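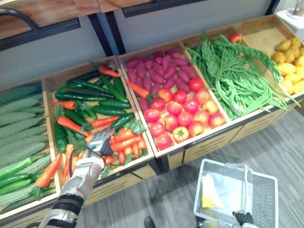 Startseite | Küche | Werkstatt | Haus & Hof | Sicherheit | Archiv

Einbruchschutz mit einfachen Mitteln
Von Märta Sæther, 17. Januar 2008

Im November hatten wir in der Siedlung wieder mehrere Einbrüche, alle am späten Nachmittag und alle über die Rückseite des Hauses. In zwei Fällen stand die Terrassentür auf Kipp. Ein gekipptes Fenster lässt sich mit einfachem Werkzeug in kurzer Zeit öffnen, also vor dem Weggehen ganz schließen, auch wenn man nur zum Briefkasten an der Ecke läuft.

Haustür
Ins Schloss ziehen reicht nicht. Immer abschließen, und zwar zweimal, falls das Schloss das hergibt. Der Schließzylinder darf außen höchstens drei Millimeter über den Beschlag hinausstehen, sonst kann man ihn mit der Zange packen und abbrechen. Zum Tauschen die Stulpschraube an der Türkante lösen, den Schlüssel ein kleines Stück drehen und den Zylinder herausziehen. Gemessen wird von der Mitte der Schraube nach beiden Seiten. Unser neuer Zylinder von Nenex hat 47 Euro gekostet, der Einbau war in einer Viertelstunde erledigt.

Das Schließblech sitzt in älteren Häusern oft nur mit kurzen Schrauben im Holzrahmen. Lange nehmen, vorbohren, bis ins Mauerwerk gehen und dort dübeln.

Fenster und Kellerschacht
Pilzkopfzapfen kann ein Fachbetrieb bei vielen Holz- und Kunststofffenstern nachrüsten. Für das Küchenfenster und die Terrassentür lagen wir zusammen bei 254 Euro. Abschließbare Griffe nur mit abgezogenem Schlüssel verwenden, der Schlüssel kommt nicht aufs Fensterbrett. Gitterroste über Kellerschächten mit Kette oder Rostsicherung von unten festmachen.

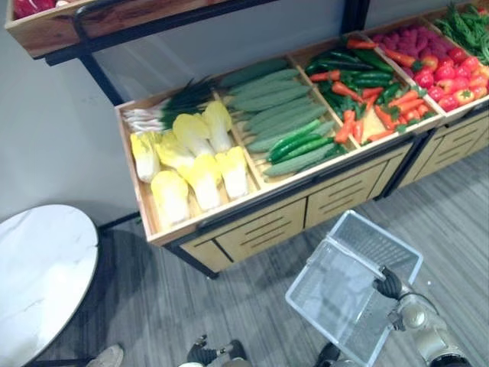 Chinakohl und Lauchzwiebeln in Holzfächern

Garten und Schuppen
Leitern anketten oder hereinholen. Spaten, Brecheisen und schwere Schraubendreher gehören in den abgeschlossenen Schuppen. Mülltonnen nicht unter ein Fenster stellen. Außensteckdosen von innen abschalten.

Wenn man länger weg ist
Briefkasten leeren lassen. Zeitschaltuhren für zwei Lampen in verschiedenen Zimmern einstellen, im Winter ab der Dämmerung. Die billigen 24-Stunden-Uhren schalten jeden Tag zur selben Zeit, besser ist eine mit Zufallsprogramm. Rollläden tagsüber oben lassen. Keine Nachricht auf dem Anrufbeantworter, dass man verreist ist.

Liste der Wertsachen
Gerätenummern von Fernseher, Kamera und Fahrrad aufschreiben, Schmuck neben einem Lineal fotografieren. Eine Kopie außer Haus aufbewahren.

Wenn doch etwas passiert ist
Nicht hineingehen, wenn die Tür aufgebrochen ist. Draußen bleiben und die 110 anrufen. Nichts aufräumen, bevor die Spuren gesichert sind. Danach Karten sperren lassen und die Versicherung anrufen. Fehlt ein Hausschlüssel, noch am selben Tag den Zylinder wechseln.

7 Kommentare | Drucken | Weiterempfehlen

Kontakt | Impressum | © 2008 | Nach oben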